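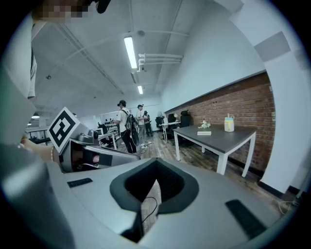
According to Teun Van Leeuwen, the tenants in Dusstead did not complain about noise itself but about noise without a known end. We found the same in our interviews. Of the 223 households that answered in September, 102 named the duration first – before loudness or hour of day.

Figure 3. A person standing at a dark gray table, on which a flat white object lies.

The answers from Kerkwood were shorter, and 12 of them had to be left out for missing pages. We return to this in the limitations.

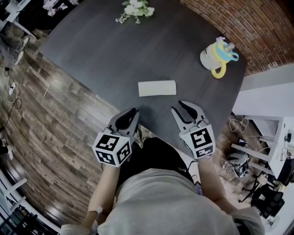 4.2 Differences between the two districts

In Brader the walls are thinner, yet the scores were lower.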